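Support > Kitchen > Oslow 700 Countertop Dishwasher > Set-up Guide > Section 3: First Fill and First Wash

3. First Fill and First Wash

This section covers the Oslow 700 from the point where the machine is standing level on the counter and the drain hose is attached. If you have not done those two jobs, go back to Section 2. Set aside an hour and a half. Most of that is the empty wash, and you can leave the kitchen while it runs as long as somebody is at home.

You will need:

- the measuring jug from the accessory bag
- the salt funnel
- one bag of coarse dishwasher salt
- rinse aid
- the hardness test strip (taped inside the door)
- a dry cloth
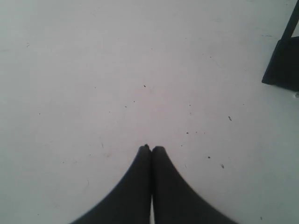
Elżbieta Nowicki

3.1 Before you add water

1. Unplug the machine.
2. Open the door and take out the cup shelf, the cutlery basket and the main rack.
3. Remove the two foam blocks under the lower spray arm. They are white and easy to miss against the packing sheet.
4. Spin the spray arm with one finger. It should go around at least once without touching anything. If it catches, lift it straight up off its post, then press it back down until it clicks.
5. Check that the filter cup is seated. The arrow on the cup points to the arrow on the tub floor.

CAUTION: Do not run the machine without the filter cup, even for an empty wash. Scraps of packing foam can reach the drain pump.

3.2 Testing the water

The machine leaves the factory set to hardness level 3. Many homes will need a different level.

1. Run the cold tap for a minute, then fill a clean glass.
2. Dip the test strip for one second and shake it off.
3. Wait one minute and count the squares that have changed color.
4. Match the number of squares to the level:

No squares: level 1 (no salt needed)
One square: level 2
Two squares: level 3
Three squares: level 4
Four squares: level 5

5. Plug the machine in. Hold PROGRAM and DELAY together until the display shows H and a number.
6. Press PROGRAM until the number matches your level. Wait five seconds and the display goes blank. The setting is saved.

Note: If you have a whole-house softener, test at the tap you will use to fill the machine. Kitchen cold taps are often left off the softened line.

Note: Replacement strips are sold in packs as part 972. Aquarium strips use a different scale and should not be used with the table in this section.

3.3 Filling the salt container

Skip this part if you set the machine to level 1.

1. Unscrew the cap in the tub floor, to the left of the filter. It is tight the first time. Use the cloth for grip.
2. Pour in 500 ml of tap water. You only do this once in the life of the machine.
3. Fit the funnel and add salt slowly until it reaches the neck. Water will spill over into the tub. This is normal.
4. Stir with the handle of a wooden spoon if the salt bridges in the neck.
5. Wipe every grain off the thread and the seal, then screw the cap down hand-tight.
6. Go straight on to 3.5 and run the empty wash the same day.

CAUTION: Spilled salt left in the tub overnight can mark the steel. Marks of this kind are not covered by the warranty.

CAUTION: Never put detergent in the salt container. It ruins the softener, and the whole unit has to be replaced.

Do not use table salt, sea salt or rock salt for roads. The fine grains pack into a solid plug, and some table salts contain an anti-caking powder that clogs the softener.

3.4 Rinse aid

1. Push the tab on the dispenser lid and lift.
2. Pour until the liquid reaches the MAX line. Wipe up any overflow.
3. Close the lid until it clicks.

The dose is set to 2 out of 4. Leave it there for the first week. Cloudy drops on glasses mean the dose is too low. Blue streaks or a sticky feel mean it is too high. Change by one step at a time and give each change three washes before you judge it.

3.5 The empty wash

1. Put the main rack and the cutlery basket back. Leave the cup shelf out.
2. Fill the tank with the jug through the opening on top. Stop when the machine beeps three times. Any extra will come out of the overflow at the back.
3. Do not add detergent.
4. Close the door firmly and choose INTENSIVE.
5. Press START. The machine will hum for a short time before you hear water.

Let it run to the end. When END shows, open the door a hand's width and wait ten minutes before you reach in. Steam comes out at the top edge, so keep your face back, and do not place the machine under a cupboard with a paper lining or a painted lower face.

A faint smell of rubber is normal and fades after a few washes. A cup or so of clean water in the filter well is also normal. It keeps the seal from drying out.

3.6 The first real load

Keep the first load small. Four plates, a few bowls and the day's cups are plenty.

1. Scrape the plates. There is no need to rinse them.
2. Stand plates in the main rack with their faces toward the middle.
3. Fit the cup shelf at the upper or lower height. Use the lower height for small cups only.
4. Place cups and mugs upside down at a slant, so that water runs off the base.
5. Turn handles toward the back corner, clear of the door.
6. Spin the spray arm again before you close the door.
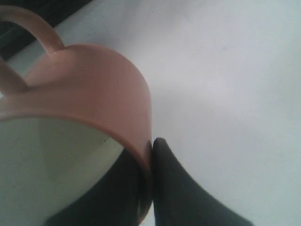
Pink mug with a loop handle.

Tall mugs may touch the roof of the tub on the upper shelf setting. If the door needs a push to close, something is too tall. Move it to the main rack, on the right-hand side where the tines fold flat.

Check the base of each mug for a dishwasher mark. Hand-painted pieces, anything with a metal rim, and anything that has been glued should be washed by hand. Travel cups with a vacuum wall should stay out as well, unless the maker says otherwise.

7. Put one tablet, or one level scoop of powder, in the detergent drawer. Do not use both.
8. Choose DAILY and press START.

Note: Tablets marked "all in one" contain a little salt and rinse aid. At levels 1 and 2 they are enough by themselves. From level 3 up, fill the salt container as well.

3.7 If something goes wrong

The display shows F1: The tank is low. Add water until you hear three beeps.

The display shows F3: The machine cannot drain. Check for a kink in the hose and make sure the end is no higher than the top of the machine.

The display shows F6: Water in the base tray. Unplug the machine, move it to the sink and call the service line. Do not tilt it to pour the water out.

The salt light stays on after filling: Run two more washes. The light is slow to clear when the salt is new.

White film on everything after the first load: Check that the salt cap is tight, then repeat the test in 3.2.

For parts and service, write to Oslow Kitchen Support, 2308 Phetsri Road, Stondthorpe, and include the serial number from the label inside the door. Ask for Chutima Kamolrat if your machine was bought through a Zasley store, as those units carry a separate warranty card.

Guide revised 30 Jan 2026. Section 4 covers weekly cleaning of the filter and spray arm.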